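Turnover Tips for Small Vacation Rentals

March 8, 2026

These are the things I do between guests at the two places I look after, the upstairs apartment at Hendavthorpe and the garden cottage behind it. The apartment sleeps four and the cottage sleeps two. If you rent out anything bigger you will need more towels, but the order of work stays the same.

Start with the beds

Strip every bed before you do anything else and get the first load going. In the cottage the washer takes 64 minutes on the cotton setting, and that decides how the rest of the day goes. Check inside the duvet covers for socks and phone chargers. Shake pillowcases out over the bed.

Treat stains before the wash. Makeup comes out of white cotton with dish soap and cold water if you rub it in and leave it for 20 minutes. Sunscreen is harder. It can turn orange if you use bleach on it, so use dish soap for that too, and wash it warm. Anything that won't come clean gets cut up for rags.

I stopped buying colored towels. White ones can all go in together, and when one wears out you can replace that one and keep the rest of the set.

Wood furniture

Dust first with a dry cloth, then wipe with a cloth that is barely damp, going with the grain. Dry it right away. Spray polish builds up over a season and goes sticky in July, when the windows are open and the air is humid. I use paste wax twice a year and nothing in between.

For a white ring left by a cup, put a folded dry cotton cloth over it and press with a warm iron, no steam, for a few seconds at a time. Look under the cloth each time. Test it somewhere that doesn't show if you aren't sure of the finish. Black rings have gone down into the wood and need sanding.

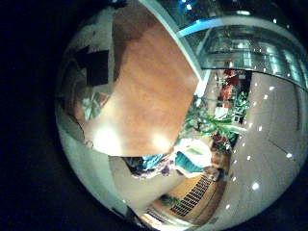 Wood finish with the lights on.

Turn on every light before you call a room finished. You will find the smears, and you will find the dead bulbs as well. Keep two spare bulbs of each kind in a shoebox with the room name written on the base of the bulb in marker.

Kitchen

Open the dishwasher first. People leave it full more often than you would think. Then do the fridge: throw out anything opened except sealed condiments in date, wipe the shelves with a teaspoon of baking soda in warm water, and leave the door open while you do the counters.

Run the kettle with equal parts white vinegar and water if there is scale in it. Let it sit, pour it out, and boil plain water twice. Coffee makers want the same treatment but check the booklet, as some makers tell you not to use vinegar.

Empty the toaster tray. Pull the trash can out and look behind it.

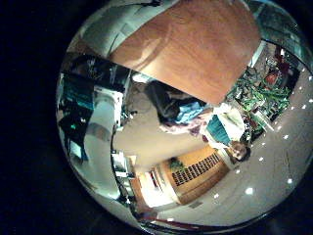

Kyriaki Spanos

Bathroom

Spray the shower walls and leave the spray on while you clean the sink and toilet. Rinse from the top down. Hair goes out of the drain by hand or with a bent wire, and pouring drain cleaner on it every week will do the pipes no good. If the shower head has gone patchy, tie a bag of vinegar over it and take it off when you leave. Don't do this overnight on a brass finish.

Wash the bath mat every time, even if it looks unused. Put out one spare toilet roll per person and the rest in the cupboard where they can be found.

Cloths and rags

I keep three piles and never mix them. White cloths are for surfaces and glass, gray ones for floors, and old towels for the bathroom. No fabric softener on any of them. It leaves a coating and they stop soaking up water.
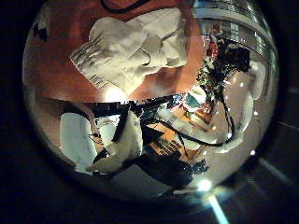 Wash the floor rags separately and hang them outside if you can. A cloth that still smells after washing can be soaked in hot water with a scoop of washing soda, then washed again.

Before you lock up

Write down what is running low. My list is taped inside the broom cupboard and I take a picture of it with my phone on the way out.

Last year I spent $164 on replacement glasses and mugs for both places, most of it at Petridis, where they sell singles. It helps to pick a plain glass you can still buy later.

Set the heat, close the windows, check the key box code, and try the key in the door yourself. Leave the porch light on if the guests are due after dark.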